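サドホルム社、使用済み電池の回収を町内全域に拡大　5月から

家庭で使い終えた小型電池の回収を手がけるサドホルム(Sadholm)社は、これまで駅前地区に限っていた回収サービスを、5月から町内全域に広げると発表した。回収ボックスの設置場所は現在の倍を超え、161か所になる。

新たに設置先となるのは、スーパーや薬局、郵便局のほか、集合住宅の管理室や小中学校の玄関など。利用は無料で、事前の登録はいらない。対象は単1から単4までの乾電池とボタン電池で、充電式の電池は当面、町役場とティボドー図書館の窓口でのみ受け付ける。自動車用バッテリーや、膨らみや液漏れのある電池は対象外となる。

同社によると、駅前地区での回収量は昨年度、月平均で100キロを超えた。一方、不燃ごみに混ざって捨てられる電池も依然として多く、収集車の中で発煙する事例が昨年度に2件あった。いずれもけが人はなかったが、うち1件では収集作業が半日止まった。町の環境課は、自宅の近くに出せる場所がないという声が以前から寄せられていたとしている。

電池を出す際は、両端の端子にセロハンテープなどを貼って絶縁する必要がある。ボタン電池は表と裏の両面をテープで覆い、ほかの電池とは別の袋に入れる。ボックスの投入口は小さく作られており、1回に出せる量は片手に載る程度が目安となる。事業所から出る電池は受け付けず、従来どおり産業廃棄物として処理を委託するよう求めている。

サドホルム社の回収事業責任者、マラマ・ウィットカム氏は「引き出しにたまったままの電池を、買い物のついでに持ってきてもらえるようにしたい。テープだけは必ず貼ってほしい」と話す。集まった電池は週に一度トラックで運び出し、種類ごとに分けたうえで、隣県の精錬会社アレストンに引き渡す。亜鉛やマンガンは鋼材などの原料として再利用される。

費用は町と同社が折半する。町の負担分は今年度の予算に計上済みで、住民への追加の負担はない。町議会では、設置場所が店舗に偏り、山あいの集落から遠いとの指摘も出た。環境課のライモ・ヒルボネン課長は、移動図書館の車両に小型のボックスを載せる案を検討していると答弁した。実施する場合は、秋以降になる見通しという。

設置場所の一覧は、4月下旬に配布する広報紙に折り込むほか、町役場の総合案内でも受け取ることができる。

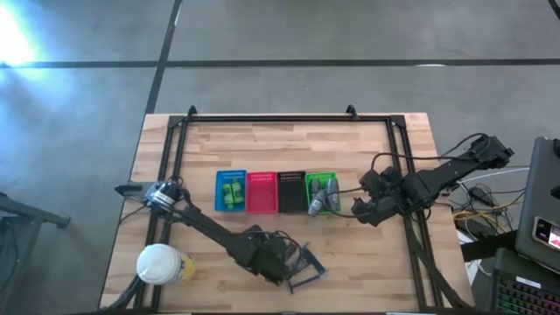
問い合わせは町環境課の資源循環係まで。受付時間は平日の午前9時から午後5時。ボックスが満杯になっている場合も、同じ窓口で連絡を受け付ける。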